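Masking the Hand Out of a Wrist Camera Before You Plan a Grasp
Posted by Maricruz Ledesma, Mar 4, 2024

If your planner keeps telling you there is a mysterious gray obstacle exactly where your own fingers are, pull up a chair, this page is for you.

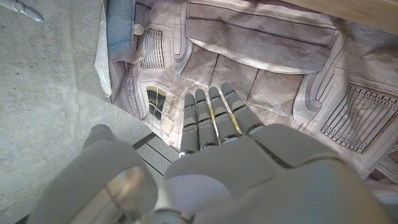 A wrist camera is a lovely thing to have. It goes where the hand goes, it sees the last few inches of a reach that a ceiling camera never will, and you don't have to argue with anybody about where to mount a tripod. The price is that a good part of every picture is hand and forearm, and the software has no idea that those pixels belong to the robot unless you tell it. Crumpled cloth or paper makes matters worse, especially pale stuff with pictures printed on it, and I'll come to that further down.

I do all of this in Drosine, our perception package, but the steps carry over to whatever you use.

What you need before you start

A robot model with the hand included, finger joints and all. A camera calibration you trust. Joint readings stamped with the same clock as the camera. Leobardo Cuevas lost most of an afternoon to two clocks that disagreed, and he is a careful man, so please check yours first.

Step 1. Render the hand from the camera's point of view

Take the joint readings nearest in time to the picture, pose the model with them, and draw it as a plain black and white silhouette at the camera's resolution. Include the forearm and the wrist collar. I left the forearm out the first time I did this, thinking only of the fingers, and the planner cheerfully refused every motion I asked for.

Lay the silhouette over the real picture at half strength and look at it with your own eyes. The fingertips are where errors show up, as they sit at the far end of the whole chain of joints. If the palm lines up and the tips don't, suspect the finger zero positions. If everything is shifted the same way, go back to your camera calibration.

Step 2. Grow the mask a little

Cables, tape, and bits of trim are rarely in the model, so the silhouette needs some padding. I settled on 15 pixels. Set it in the config:

self_mask.grow_px = 15
self_mask.include_forearm = true
self_mask.max_time_gap_ms = 34

Go easy here! Too much padding closes up the gaps between the fingers, and those gaps are often your only view of what you are about to touch.

Step 3. Apply it to depth, then to color

Masked depth pixels should be marked "unknown" — please don't set them to zero, which some planners read as a wall pressed right up against the lens. For color, pass the mask along with the image and let the segmenter skip those pixels.

Step 4. Don't let the segmenter believe the artwork

Now for the printed sheets. A drawing of a window or a vent has dark outlines and shading, and a color segmenter will happily hand you a window-shaped object to pick up. Ask for agreement from depth before you accept any edge:

segments.require_depth_edge = true
segments.min_step_mm = 3

Real folds can pass this test and flat ink generally won't. Shallow wrinkles will still slip through now and then, so Denise Bloxham adds a check that neighboring segments have different surface directions. I've come around to doing it her way.

Step 5. Replay before you run

Save a log, replay it with the arm powered down, and step through slowly. Our test log has 148 frames, with the fingers open, closed, and everything in between. Watch for slivers of hand poking out of the mask during fast wrist turns. If you see them, tighten the time gap before you touch the padding.

Once the replay looks clean, run the arm at low speed with a hand near the stop button, and keep the overlay window open while you do.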